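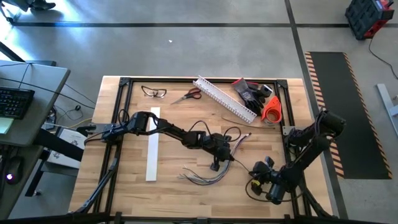

Chapter 9
Stranded Conductors and Their Preparation

9.1 Scope of the chapter

Chapter 8 treated the conductor as a single solid rod of copper. Most wire used in equipment is stranded: a number of fine wires laid together in a spiral and covered with one layer of insulation. A stranded conductor has nearly the same resistance per metre as a solid one of equal copper area, but it bends more easily and withstands repeated movement for longer.

This chapter covers the choice of stranded wire, the removal of insulation, and the preparation of the bare end for a terminal. Crimping is dealt with in Chapter 10. Mains wiring in buildings is outside the scope of this book.

9.2 Terms used

Strand: one of the fine bare wires within the conductor.
Lay length: the distance along the conductor in which a strand makes one full turn.
Strip length: the length of conductor left bare after the insulation is removed.
Loom: a set of insulated wires tied or wrapped together and fitted as one part.

The colour of the insulation identifies the circuit and has no bearing on current rating. Two wires of different colour in the same loom may have the same copper area, and two of the same colour may differ. The area must be read from the drawing or the reel label.

9.3 Bending life

When a wire is bent, the outer side of each strand is stretched and the inner side is compressed. For a given bend radius the strain is proportional to strand diameter. Halving the diameter halves the strain, and the number of bends to failure rises by much more than a factor of 2.

Consider a door loom in a Prallow control cabinet. The door is opened 15 times a day for 200 days a year, giving 3,000 openings a year. A solid conductor is unsuitable for this duty. A finely stranded one is acceptable if the loom is clamped on both sides of the hinge and the free length between the clamps is allowed to twist. Table 9.1 lists the strand classes and the smallest bend radius permitted for each.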